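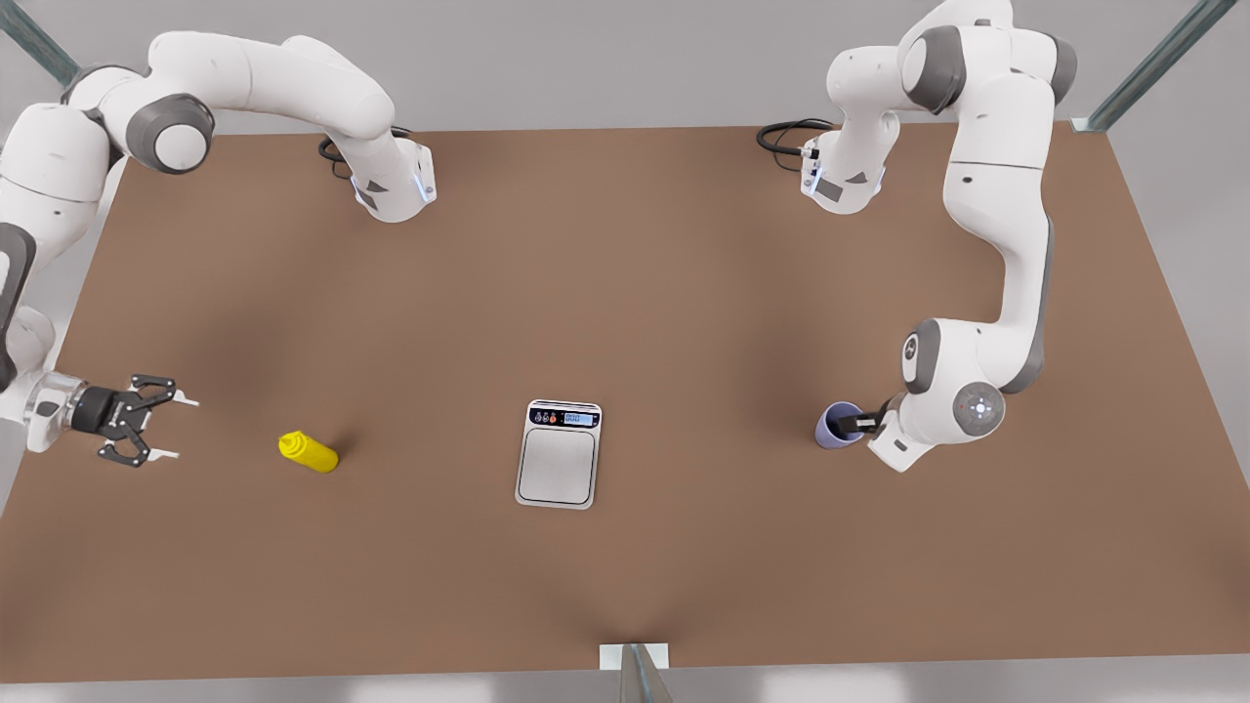
# Re: [clullen-list] how many cup demos do we still need

On Wednesday, the Jota side wrote:

> We have 700 episodes of two-arm tabletop stuff in the sim now. Surely that's plenty? Also, who named the bottle batch "Urine", and can it be changed before the demo for the sponsors?

Taking those in order of dignity.

The 700 is a fine number until you sort it. Most of them start with the cup standing up like a good citizen, and the policy has learned that cups stand up. Put one on its side and it goes for a spot in the air where the handle of its dreams would be. So I'd like 90 more episodes with the cup down, split between the two arms, with the open end facing a different way each time.

One finger in, one finger out is the grasp I'm after:

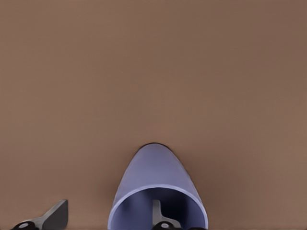
*Cup on its side, one finger inside the mouth, gripper still open.*

Please don't fix the pose by hand before you hit record. Please also keep your bad tries – the ones where you back off and go again are worth more to me than the pretty ones. Anything under 5 seconds gets thrown out by the Lazăr filter, so no heroics.

As for the bottle: it is yellow, it has no label, and the batch was named at the end of a long day. I've looked into renaming it. The name is baked into 20 config files and one checkpoint, and I'm not retraining for the sake of good taste. Tell the sponsors it's a Finnish word.

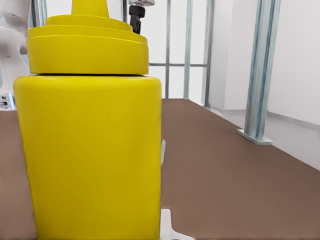
*The bottle in question, upright, from close in.*

The bottle does need more starts lying down, same as the cup. Leave the scale where it is for this round. If you want to try putting things on it, start a new batch and, I beg you, let somebody else name it.

Uploads go in the usual folder. The old one still accepts files and then loses them.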